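Fallinmont cat shelter says goodbye to its last August kittens
2019-11-27
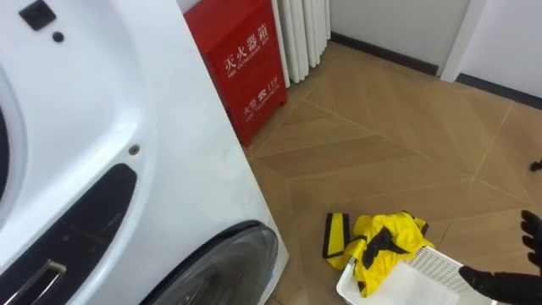
Eleven out, two staying put

The last of the August kittens left the Fallinmont Cat Shelter this week, which means the back room is quiet for the first time since summer and the staff can once again put down a sandwich.

Eleven kittens came in over a single weekend in August, from two litters found at opposite ends of Collitz. One lot had been living under a garden shed. The other had set up home in the engine bay of a van belonging to a roofing firm, whose owner spent a morning on his back in the road with a tin of tuna before admitting he was beaten and ringing the shelter.

Nine have now gone to new homes. The remaining two, a pair of tabby brothers called Sumon and Rewi, are staying on as residents, having been returned by three different households in as many weeks. The reasons written on the forms were "noise", "curtains" and, in the last case, simply "both of them".

"They are lovely cats," said Leszek Nowicki, who runs the kitten room. "They would be lovelier in a bigger building."

Feeding by the clock

Very young kittens need a bottle every few hours, day and night, and the shelter's night rota was written for grown cats, who mostly ask to be left alone. Mr Nowicki redrew it in August and gave himself the four o'clock feed, a decision he now describes as "a gesture". By the third week he had learned to warm milk, weigh a kitten and fill in the chart without properly waking up. The chart for that week is hard to read and one kitten is down as weighing more than the van.

All 11 were vaccinated, chipped and neutered when old enough. The vet's bill, with milk powder and heat pads on top, came to £2,822. An autumn appeal paid for most of it, and a cake sale in Collitz covered the rest, despite a coffee and walnut sponge that had to be withdrawn after Rewi was found standing in it.

Where they went

Most of the nine are within a few miles of the shelter. Two sisters from the shed litter have moved in with a retired couple in Collitz who came to ask about an elderly cat, something calm, to sit on a lap. A black male has gone to a farm, where he is said to be afraid of the hens. The roofer took one as well. It rides in the house only – he was firm about that – and he now knocks on the bonnet every morning before starting the van.

The kitten room will be scrubbed down, repainted and shut until spring. Anyone willing to foster next year is asked to call in at the shelter on any weekday afternoon. Experience is welcome but not needed, and neither are good curtains.

Older cats are available for rehoming now. They have been waiting patiently, or at any rate asleep, and would like it known that they were here in August too.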